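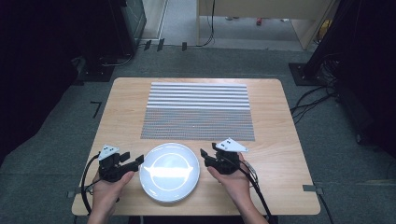
*Gundodley, November 8, 2023*

# Tomar - the debt and treaty conference set

Second edition now in. Boxes landed this morning, still unpacking, so bear with us on the spelling.

Tomar is a conference simulation for sixth forms, evening classes, history societies and anyone who runs politics days. One war over, one loan unpaid, two governments who can't stand each other and a handful of neighbours who all want the matter settled in their own favour. Your group has to get from the ceasefire to a signed text. Or not. Plenty of groups don't.

Made by Plaketti, sold in this country through us at Prendadis. We had a hand in the new rulebook too, so complaints about the rulebook can come straight here.

## What's in the box

- 174 cards - delegation briefs, telegrams, press cuttings, bank letters, a few blanks
- 2 rulebooks, one for the chair and one to pass about
- 15 delegate folders, card, with ties
- Treaty pad, tear-off, ruled in two columns so each side can see what the other has struck out
- Debt ledger, one big sheet, folds down to the size of the box
- Map of the disputed provinces, paper
- Seals. Stickers really. People like the seals

Not in the box: pens, a clock, a bell for the chair. A phone timer does for the clock. Don't skip the bell, you will want it by the second session.

## Who it suits

Works best with a full table, every folder taken. Goes down to one delegate per government plus a chair but then you lose the neighbours, and the neighbours are where most of the trouble comes from. Bigger groups: double up, one speaks and one writes. Swap at half time.

Age - sixteen and up in our view. Younger groups have managed with the short version. The bank letters are dry on purpose and some of them run to a full side, so weaker readers will need a partner.

No previous knowledge wanted. A group that has just done the interwar years will see where the bits come from, reparations, occupation as security, lenders who are also allies. A group that hasn't will get there anyway and probably be less polite about it. 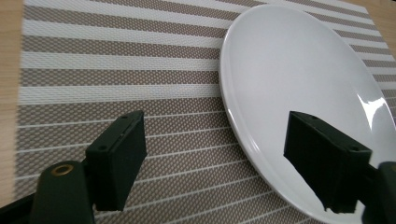
*White plate on a woven placemat.*

## How it runs

Opening session, everyone reads their brief. Ten minutes, no talking. Then opening statements, a minute each, chair keeps it tight.

After that the chair deals telegrams. These are the engine of the whole thing. A telegram from home can tie your hands (no signature without the northern province), loosen them (the harvest has failed, take what you can get) or just waste your time. You don't have to show anyone what yours says. You don't have to tell the truth about it either, but if another delegation buys the press cutting for that round you're stuck with it in print.

Debt ledger sits in the middle. Each round of silence adds interest. Each payment comes off, and the debtor's own public mood drops a notch. Let the mood fall too low and the government changes - same delegate, new brief out of the sealed envelope, and the new brief may well repudiate everything the old one agreed to last round. Groups go absolutely spare when this happens. It's the best argument starter in the box: does a government owe what the one before it signed for?

Then drafting. Clauses go on the treaty pad, both columns must match word for word before a seal goes on. Sounds fussy. It's where students find out that "prompt payment" and "payment as soon as practicable" are miles apart.

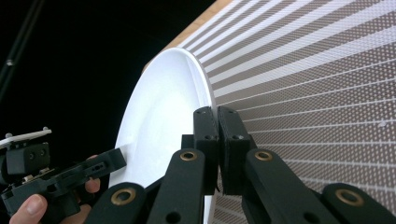

And leave time for the ratification vote at the end, please. We've sat in on sessions where the chair let drafting overrun and the vote was squeezed into the last couple of minutes, which throws away the point. A treaty that everyone round the table has sealed can still die at home. The vote cards are weighted by public mood, so a delegate who squeezed every last coin out of the other side may find the thing voted down anyway, by people who were never in the room.

Full version takes a day with lunch. Short version is an afternoon, leave out the provinces and play the debt only. Half the telegrams come out, they're marked with a small dot in the corner. Put them back after or the next person will curse you.

## What's changed since the first edition

Quite a lot. In no order:

- Interest track rewritten. Old one ran away with itself and the creditor could win by sitting still
- Neutral banker is now a full seat with its own brief, not a job for the chair
- Occupation clause can be written with an end date, or tied to payment. Used to be only the second
- Press cuttings reworded, several were too easy to guess
- Map redrawn, rivers now in the right place relative to the railway
- Thicker card. The old telegrams went soft very quickly in a school cupboard
- Glossary at the back of the chair's book - moratorium, indemnity, default, guarantor, that sort of thing

First edition cards don't mix with the new ones, the backs are a different shade and anyone sharp will spot it. If you've got an old set it's still perfectly playable as it is. Use the old ledger with the old cards.

## Debrief

Don't skip it. Chair's book has four pages of questions but the ones that get people going are simple. Who lied and did it help. Who got the most on paper and who would get the most in practise. Would you lend to this country again.

Ask the creditor side what they would of done if the debtor had just walked out. Most haven't thought about it until then. Force, sanctions, a shrug, a quiet word with the neighbours - every answer costs something and the ledger lets you work out what.

We get asked whether the set takes sides. Tried hard not to. The debtor has a real grievance, the creditor has real ruined towns to rebuild, the allies really did lend the money and really do want it back. If your group comes out all on one side, swap the briefs over and run the short version again the week after. Usually sorts it.

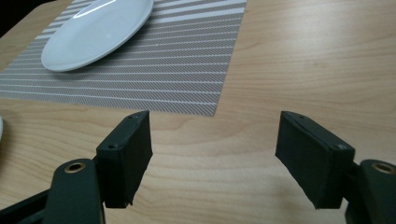 ## Ordering

Print run is 500 and that's it for this edition until Plaketti decide on another. Schools can order on account, everyone else pay up front. One box per group is enough, you don't need a set per student whatever the last catalogue said (our mistake, it has been put right).

Orders placed now go out this month. Anything after that goes in the December post and we can't promise which side of the holidays it turns up, so if you're planning for the start of the new term get it in early.

Prices on the order form. Didn't put them here as the carriage bit is still being sorted.

## Spares

Treaty pads and seals sold separately, these are what runs out first. Ledger sheets too, though if you go over them in soft pencil they last a good while. Single lost cards - write and tell us the number printed bottom left and we'll pop it in an envelope. Lost a whole delegation brief, same thing, takes a bit longer.

Please don't photocopy the telegrams on to thin paper. You can read them through the back.

## Odds and ends

Box is a bit deeper than the old one and won't stand upright on a normal bookshelf. Lies flat fine.

Rulebook page on default has a wrong cross reference, says see Ocupation, should say see Guarantees. Slip of paper in every box with the fix on it. If yours is missing just write it in.

Large print delegate briefs on request, same price, allow extra time.

Returns within the month if the cards are still in their wrapping. Opened sets we'll swap if anything's missing or misprinted, keep the packing slip.

Demonstration sessions at Gundodley start again in the new year, dates on the order form once we have the room.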